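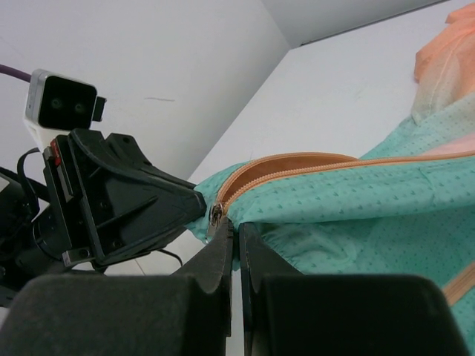
Section 4: Setting up your tank rack and getting through the first week

Hello again from the Altaneck station! If you've made it to Section 4, you have your bench space, your key to the wet lab and (I hope) a pair of boots that fit. My name is Paraschiva Căpraru, I ran the mussel experiment last season together with Radu Furtună, and this is the part of the guide we wished we'd had when we arrived in March with two suitcases and no idea which valve did what. Radu has read it over and put in a few remarks of his own. The grumpy ones are his.

Everything in this section is about the flow-through rack on the seaward side of the lab. If your team got the recirculating tanks, skip to Section 5, where the plumbing is a completely different animal.

4.1 Before you touch the water

1. Find your rack label. Each team has its own header tank on the top shelf, and the hoses running down from it carry the same color of tape. Follow your color all the way down with your finger. I mean it, the hoses cross behind the second shelf and we spent one whole afternoon adjusting the flow for the Badthorpe team's algae instead of our own mussels. They were very nice about it.

2. Check that the main intake valve (the big red wheel by the door) is open. It should be open all the time. If it's closed, somebody closed it on purpose, so go and ask before turning it.

3. Check that your own header valve is closed. Crosswise to the pipe is closed, in line with the pipe is open.

4. Rinse every tank with seawater. No soap, not even a drop, and not the "gentle" one from the kitchen either.

5. Put the tanks on the rack with the drain side facing the gutter. There's a little notch on the rim above the drain, so you can tell which way round it goes without lifting the thing up again.

CAUTION: A full tank is far too heavy to move. Place it where you want it while it's empty. If you change your mind later, drain it first.

4.2 Starting the flow

1. Push a standpipe into each drain. Twist as you push. It should sit firm and straight, and if it wobbles, take it out and look for sand on the rubber ring.

2. Open your header valve a quarter turn and wait. The hoses cough and spit for a while, and you will get wet. I like to stand to the side and hold the hose ends down in the tanks with a bit of mesh.

3. When the spitting stops, open the valve the rest of the way.

4. Let all the tanks fill up to the top of the standpipes and start draining by themselves. Have a coffee, but have it in the lab, please.

5. Set the flow for each tank with the small clamp on its hose. Hold a measuring jug under the hose, time how long it takes to fill, write it down, and go on to the next one. Then go back and do the first one again, because every clamp you touch changes all the others (this drove me up the wall until Radu suggested starting with the tank furthest from the header, and that really did help).

6. Do a last round in the evening. The pressure drops a bit when the aquarium next door does its water change, and it's good to know how your tanks look at their lowest.

NOTE: Radu says a marker line on the clamp screw is worth more than any number in the notebook. I still want the number in the notebook.

4.3 Hooking up the temperature logger

The station uses Sondik loggers, one per team, with a probe on each channel. Ours had a mind of its own for the first few days and then behaved perfectly until we left.

1. Charge the logger overnight. The charger lives in the drawer under the microscope and is supposed to go back there.

2. Plug the probes in before you switch it on. If you do it the other way round, it won't see them and you'll get a column of dashes.

3. Press and hold the left button until the screen blinks, then pick the logging interval. We used 2 minutes at first and ended up with files so huge that the old laptop groaned. After that we went to 9 minutes and never missed anything.

4. Hang each probe halfway down the water, away from the hose. Tie it with fishing line. Tape doesn't stick to anything in there for more than a day.

5. Put all the probes together in one bucket for an hour and compare the readings. Small differences are fine, you just note them and correct for them afterward. If one of them is way off, swap it.

6. Set the clock to station time. Check it against the wall clock by the door, and check that one against your phone, because the wall clock loses time in damp weather.

CAUTION: The logger itself is splash-proof and that's all it is. Keep it on the hook, up on the dry side. The last team to keep theirs on the rim of a tank was writing apology emails for a while.

4.4 Bringing in the animals

Collecting is covered in Section 3, so I'll assume you're walking back up from the Oddsson jetty with buckets of mussels and sore arms.

1. Keep the buckets in the shade and covered with a damp cloth. Seaweed works too.

2. Float the bags or smaller containers in the tank until the temperatures match. Don't tip them straight in, even if it's late and you're hungry.

3. Clean off the barnacles and worm tubes with the blunt side of a knife. Never pull on the beard (the threads), cut it with scissors close to the shell. Pulling can injure the animal, and you won't notice until it's too late.

4. Sort by length into the trays. We threw out any shell with a crack or chip, however small.

5. Give them 4 days with no treatment at all. No stressors, no measuring, no "just having a quick look." This was the hardest part of the whole project for me! Use the time to learn how to open the ones you'll sacrifice later.

6. Take out anything dead every morning. A gaping mussel that doesn't close when you tap it goes in the freezer bag with the date and tank number on it.

NOTE: Feed in the evening, with the flow turned down, and turn the flow back up before you go to bed. Put a sticky note on the door handle. We put one on the inside and one on the outside.

4.5 The daily round

Once everything is running, the round goes quickly. We split it, one of us in the morning and the other at 9 p.m., and swapped every week so that neither of us got stuck with the late one.

1. Look at the floor first. If there's water where there shouldn't be, find out why before doing anything else.

2. Check that water is going in and coming out of every tank.

3. Wipe the mesh on the standpipes. It clogs up with bits of weed, and after a storm you may have to do it every couple of hours.

4. Read the logger screen and copy the values by hand into the rack book. Yes, by hand, in pencil. Pen runs.

5. Sign the page, so the other half of your team knows it's been done.

4.6 If something goes wrong

No flow to any tank: look at the red wheel, then at the header tank. If the header tank is empty, the pump is probably off, and the pump is not yours to fix. The duty phone number is on the inside of the lab door. Call it at any hour, they'd much rather be woken up.

No flow to one tank: squeeze the hose along its length. You'll usually feel the blockage, ours was a small and very surprised crab. Take the hose off at the header end and rinse it backward.

Tank overflowing: pull the mesh off the standpipe, let the level come down, then clean the mesh properly.

Cloudy water: you've fed too much. Double the flow overnight and skip the next feeding.

Logger shows dashes: switch it off, check the plugs, switch it on again. If it still shows dashes, use the glass thermometer for the round and bring the logger to the workshop in the morning.

The spare clamps, rubber rings and fishing line are in the gray box under the sink. When you take the last of something, write it on the list taped to the lid.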